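Clandik Proficiency Set: data card

Version in this folder: 4
Maintained by: Joanne Tindall, Takel laboratory group
Second reader: Lionel Tunstall

What is in the set

The Clandik set contains results from a proficiency exercise in newborn blood spot testing. Dried blood spot cards were prepared at one site, Sollcombe, and sent to 9 laboratories. Each laboratory received the same 100 specimens, punched them and measured them with its own routine method, and returned the values together with a short form. The set has no patient data. All specimens were made from pooled adult blood with known additions, so the expected value is known for each of them.

We collected the results to study how much the laboratories differ when the material is the same. The set is also used for teaching new staff how to read a control chart. It is not suitable for setting a cutoff for real babies, and we ask you not to use it in this way.

Files

results.csv -- one row for each specimen and laboratory
forms.csv -- the answers from the short form, one row for each laboratory
expected.csv -- the value prepared at Sollcombe, one row for each specimen
notes.txt -- remarks from the laboratories, copied as they were written

Columns in results.csv

lab: a letter from A to I. The key is kept by Joanne and is not shared.
specimen: a number from 1 to 100.
analyte: the short name of the substance measured. The full names are in the first lines of expected.csv.
value: the result as reported. Decimal point, never comma.
unit: already converted by us to the same unit for all laboratories. The original unit is in forms.csv.
flag: empty, or "low volume", "late", "repeat".
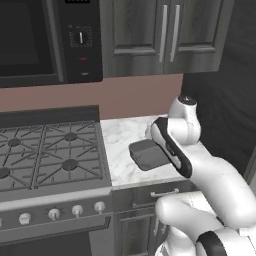

Kitchen render: microwave, gas range and upper cabinets.

How the specimens were prepared

The pooled blood was adjusted to the same hematocrit before the additions. Every spot received 80 microliters by pipette. The cards were dried flat overnight at room temperature, away from direct sun, and then packed with desiccant and a humidity indicator. Cards waiting for shipment were stored in a freezer. The shipment went out in June, which we would not choose again, because two of the packages stayed in a warm depot longer than planned. Their rows have the flag "late".

Punch position was not fixed. Laboratories C and F wrote that they always punch near the center of the spot, and the others did not say. If you want to study the effect of position, this set will not help you much.

Missing and changed values

Laboratory G lost part of one plate. The missing values are left empty and we did not fill them. Laboratory B first reported in the wrong unit and sent a corrected file later; only the corrected file is used. In version 2 some specimen numbers of laboratory E were shifted by one row. Lionel found this when he compared them with the Fairclough control chart, and it was repaired in version 3. Please do not mix results from version 2 with newer ones.

Values above 1,000 are reported as measured, although for most instruments this is outside the range of the calibrators. We kept them so that the user can decide.
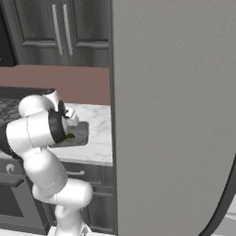
Can I use the repeat measurements as independent results?
It is better to keep only the first measurement. Repeats were made from the same spot and usually on the same day, so they will make the spread between results look smaller than it is.

Known limits

Adult blood is not the same as newborn blood, and the recovery of some substances from the card can be different. The additions were made to liquid blood before spotting, so the set says nothing about how a baby's own metabolism would show on the card. All cards came from one lot of filter paper. The laboratories joined by their own wish, and probably the ones with more trust in their methods were more willing to join.

Loading the files

All files are UTF-8 with a header line. Some spreadsheet programs change the specimen codes in notes.txt to dates when you open the file by double click -- import it as text and this does not happen. The row order in results.csv has no meaning.

Changes

4: spelling of analyte names made the same in all files
3: laboratory E rows repaired
2: corrected file from laboratory B
1: first collection

Corrections and questions should go to Joanne at the Takel group. Please write the version number and the row in your message.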